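Brumance élargit sa gamme Tullix avec un plateau d'encastrement en mousse

Communiqué de presse - 20 janvier 2021

Brumance, fabricant de matériel éducatif pour la petite enfance, annonce la mise au catalogue d'un plateau d'encastrement en mousse destiné aux crèches, aux écoles maternelles et aux cabinets de psychomotricité. La référence rejoint la gamme Tullix, consacrée à la reconnaissance des formes et à la coordination oculo-manuelle.

Conception

Le plateau se présente comme une plaque vert menthe à peu près carrée, percée de part en part. L'absence de fond permet de retirer une pièce en la poussant par-dessous et facilite le nettoyage des découpes. Les blocs, également en mousse, se manipulent à plat sur une table ou au sol.

« Nous avons retenu des contours francs et des couleurs unies. L'enfant doit pouvoir comparer le bloc et l'ouverture sans décor parasite », précise Annick Pruvost, responsable du développement produit.

Le cahier des charges a été établi avec l'atelier Riis, chargé de la découpe. Les essais d'usage menés depuis août ont porté sur environ 70 séances. Ils ont conduit à revoir le jeu entre bloc et ouverture, fixé à 2 mm - une valeur plus faible provoquait des blocages en cours d'insertion.

Formes et couleurs

Les ouvertures en croix, carrée et circulaire sont réparties sur la plaque avec une marge pleine en partie haute, où un bloc peut être posé en attente. Le bloc octogonal rouge sert aux exercices de discrimination avec le carré et le cercle.
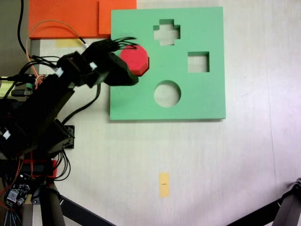 Conditionnement et disponibilité

Le plateau est livré avec ses blocs et un livret pédagogique rédigé par Nerys Powell, formatrice. Les collectivités peuvent le commander par lot de 5 ou de 20 auprès du distributeur Sturnberg. Les blocs sont aussi vendus à l'unité - le remplacement d'une pièce perdue n'impose pas le rachat de l'ensemble.

Contact presse : service communication de Brumance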